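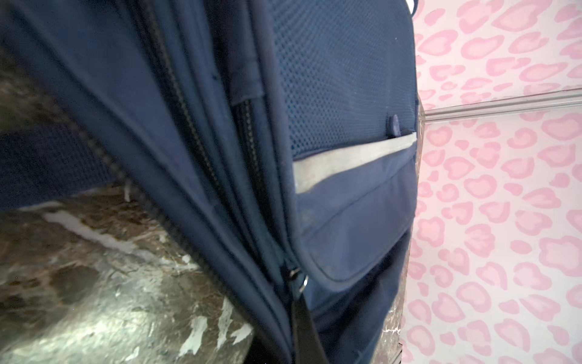
Parents in the Trimton school district should not have to buy the same list of supplies twice in one year, Jonalyn Villanueva told the district board on Friday, asking that each school keep its list unchanged from fall through spring.

The board agreed to the request for the coming year and approved a supply grant of up to $3,000 for each of the district's 13 schools. The money will go toward notebooks, pens, calculators and bags for students whose families apply through the school office.

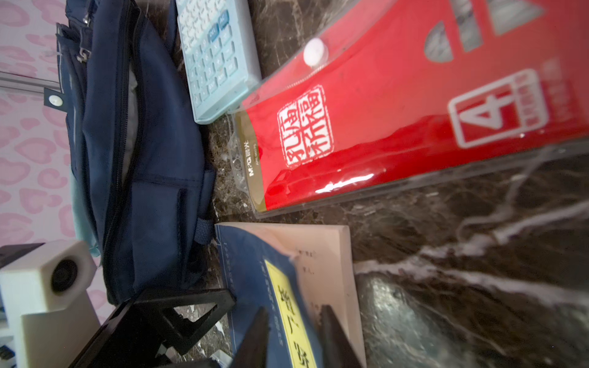
2 min read

Applications open in July. Forms will be available in print at the Umali Street office and at every front desk, and no proof of income will be required. Families with more than one child may use a single form.

Under the new rule, a teacher who wishes to add an item after classes begin must give 30 days' notice in writing. Items needed for one lesson only are to be supplied by the school.

Ullalum Elementary, which tested a fixed list last spring, will share its version with the other schools. The board will take up a separate request on graphing calculators for high school math at its next meeting.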